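Bench tips: trying out grippers on cloth

Quick notes from the folding bench, mostly so I stop answering the same mail. Two arms, one table, a heap of laundry. Add your own if you have them, I'll paste in the good ones.

Before you start

Clamp the rail first. Then the arms. Not the other way round, you will be re-squaring everything by lunch.

Power up one arm at a time. Second one only when the first has homed.

Label both controllers. Tape and a marker will do. L and R, as seen from where you stand, and write that on the tape too.

Wipe the mat. Lint and specks end up on the finger pads and then your grip gets worse over the morning and you blame the controller. Did that for a week.

Pick your cloth and stick to it. Same pieces for every gripper or you're comparing shirts, not grippers. Mine: a dark button-up, something thin, something with a print, something that matches nothing else so the camera can find it.

Fingers

Narrow tips get under a hem. Wide flat ones don't, but they hold better once they're on. If you can only buy one set, get the narrow ones and put a strip of something grippy inside.

I tried the Sanna fingers and the Nurow ones back to back. Sanna: good on thin cotton, slips on anything with a sheen. Nurow: holds everything, but grabs two layers when you want one. For a pile I'd take Nurow. For a single t-shirt laid flat, Sanna. Not a close call either way.

Go for an edge or a ridge. A flat patch of cloth gives the fingers nothing to close on. Push in a little sideways first to raise a fold, then close.

Buttons – keep off them. A button between the tips reads as a good grip and then pops out when you lift.

Closing force: start low, go up in small steps. Write down the step where it stops slipping. Then one more step and leave it.

Don't lift straight up out of a pile. Lift a bit, move away, lift more. Whatever is lying on top has a chance to slide off. 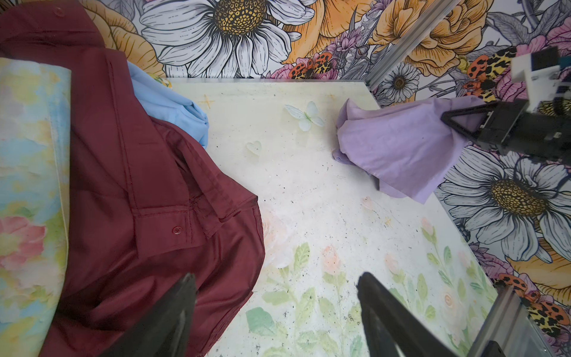
Lavender piece in the other gripper, by its corner. Corner is what you want.
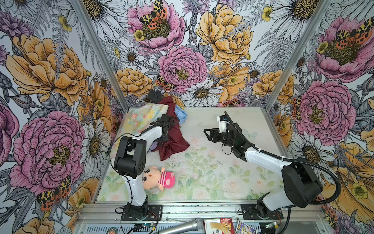
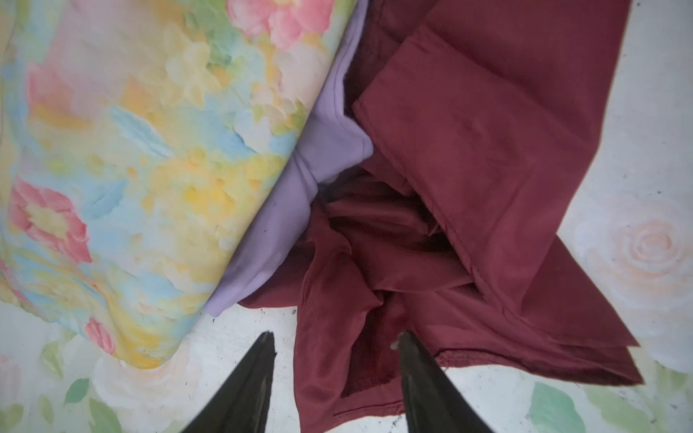

Page last changed: September 2, 2024

Cameras

Wrist camera for the last bit of the reach, fixed camera for everything else. I ran wrist only for a while and kept losing the other arm. The fixed one sees both arms and the heap at once, so you know who's about to bump who.

Fingertips should show at the bottom of the wrist view. If they don't, tilt the camera till they do. You want to see cloth and tips together or you're guessing the depth.

Patterned mat or plain? I like a pale one. A busy print under a busy cloth makes the edge hard to find, esp. with florals on florals. Test it on purpose though, a home has patterns in it and your settings should survive that.

Lock exposure. Dark red cloth goes to mush in the folds on auto, and then the pale stuff blows out when you move over. Set it on the darkest piece, check the lightest, split the differnce.

Lamps from the side show up creases better. Straight overhead flattens the lot.

Cables

Leave slack at the wrist. More than you think. Run the arm to its farthest reach by hand and watch the cable, then all the way back in and watch it again.

Conduit is stiff. Nice and tidy, but it pulls on a light wrist and you'll see it as drift at the end of a move. On the thin cable I get less of that and more snags. Pick your poison.

Velcro straps, no zip ties. You'll be redoing it.

Controllers

Have tried 3 so far. Tendedbridge is the one I kept. Starts fast, and the two arms stay in step. Menus are awful. Firmware 303 was fine, 309 changed the gripper scale so all my saved force values were off – write down your version next to your numbers, please.

Flillirine has the better screen and a proper stop button, but I got a lag on the second arm I could never get rid of. Might be my hub. If someone has it running clean with two arms, tell me how.

Put the stop button where your hand already is. By the mouse is good. On the shelf behind you is no good at all.

Comparing fairly

Same heap, more or less. You can't get it identical, so drop the cloth from the same height each time and take what you get.

5 tries per gripper per piece, then swap. Don't do all of one gripper in the morning and the other after lunch, the light moves and so does your patience.

What counts as a success: cloth off the table, one piece only, held till you say let go. Decide before, write it at the top of the sheet. I changed my mind halfway once and had to bin the lot.

Note the misses as well. Slipped, doubled, missed, tangled. One word is enough.

From the mailbag

Jonalyn Tiongson wrote in with a good one: put the dark pieces and the light pieces in seperate heaps for the first day, get both working, and only then mix them. Saves a lot of head scratching over whether it's the camera or the fingers.

She also washes new cloth before testing. Shop stiffness makes any gripper look great.

Still to do: thick towels, socks, that soft-tip set everyone asks about. Aiming for October.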